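We use cookies to remember your reading preferences. Accept / Manage settings

Writing the rules before the robot gets the job

Gönül Sezer keeps the safety and handling rules for the repair cells at Joltow, a firm that takes in old office computers and sorts out which ones can go back into service. Her document started as two pages. It is now long enough to have its own index, and she would like it shorter.

"People think the hard rules are the ones about keeping your hands out," she says. "Those are easy. Everybody agrees on them. The long arguments are about how hard a gripper may press on something, and who gets to change that number."

At Joltow the number belongs to one person per shift. Anyone can ask for a change, but it has to be written down with the board type and the part being touched. Sezer brought that rule with her from Wodard, her last employer, where three people had edited the same force limit in one afternoon and none of them knew about the others.

The second rule she cares about is power. A case does not go under the arm until the power cord is off and the power button has been held down. The person who did it signs the sheet. "Not the person who saw it done," she says. "The person who did it." 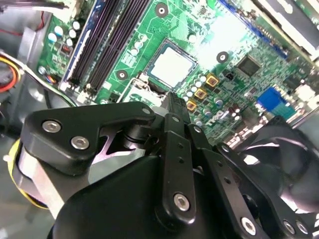 She splits every board into places the fingers may touch and places they may not. Bare board near a mounting hole is usually fine. Capacitors are off limits, and so is anything with a lever or a spring unless the task is written for it. Loose cables get tied back by hand first. "A wire moves when you bump it. The arm's plan was made before the wire moved."

New tasks run at low speed for the first 100 cycles with a person at the stop button. Cinzia Marino, who trains the operators, wanted a higher figure, and the two of them still disagree.

"I would do 700," Marino says. "By 100 you have seen the normal day. You have not seen the bent case or the board somebody put in with the wrong screws."

Sezer's answer is that people stop watching long before 700. She would sooner have a short stretch with someone paying attention, then spot checks — and a fresh start of the count whenever the fingertips are changed.

Both agree on the log. Every stop gets an entry, including the ones that seem silly. The file had 1065 entries when we spoke in May, and Marino reads new ones aloud at the start of a shift. Most concern cables.

Asked what she would cut, Sezer points to a section on labels that repeats itself. The page on static straps stays.

Get our newsletter on shop practice once a month. Enter your email to sign up.

Comments

pundton_bench: We reset the count after fingertip changes too. Took a month to get people to stick to it.

R. in receiving: Who signs if the case comes in with no cord at all?

mallory88: With Marino on this one. 100 is low.

Contact | Copyright Villa Trade Pages | Back to top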